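Gonilstead library opens tea corner in former copy room

24 May 2018

The old copy room on the second floor of the Gonilstead public library has reopened as a tea corner, with free hot drinks for anyone visiting during regular hours.

The room had been used for storage after the coin-operated copiers were moved downstairs in January. Library staff cleared it over two weekends, put down gray carpet and brought in tables from the former Sivdale branch, which closed last year.

Branch manager Povilas Laur said the idea came from a survey of cardholders, 131 of whom wrote in asking for a place to sit with something warm to drink. Food and drinks are still not allowed in the reading rooms.

"People were bringing a thermos and drinking it on the stairs," Laur said. "We had a room with a sink in it and boxes of old toner. It made sense to switch."

The library spent $1,088 on the work, most of it on the carpet and a new electric water heater. The money came from the spring book sale. Cups were donated by the Plutberg Street hardware store, and the library is asking regular visitors to bring their own mug if they can.

Tea is kept in wooden boxes on the tables so that visitors can see what is left before they open the lid. Ekaette Sani, who runs the front desk and orders the supplies, said the boxes are refilled each morning and checked again after the lunch hour.

Black tea and an herbal blend will be offered to start. Sani said she would add a decaffeinated tea if enough people ask for it — a sign-up sheet is taped next to the sink. Coffee is not planned, mostly on account of the smell reaching the children's section across the hall.

The first day brought in about 75 visitors, according to the front desk. A few of them asked for longer evening hours. Laur said the room will close 30 minutes before the rest of the building for now so the heater can be emptied and the tables wiped down.

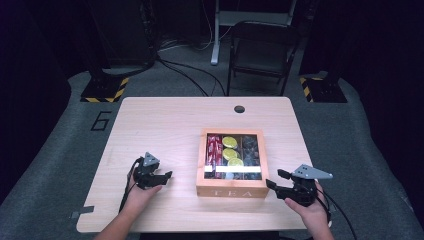

A glass-topped tea box, with lemon slices in the center compartment and striped packets to one side.

The Ugwu reading group, which meets twice a month, has already moved its meetings to the tea corner. Other groups can reserve the room in the mornings by calling the front desk. It stays open to the public in the afternoons and cannot be reserved then.

Visitors are asked to rinse their cups and leave them on the rack. Laptops are welcome, but there are only two outlets, both on the wall by the door.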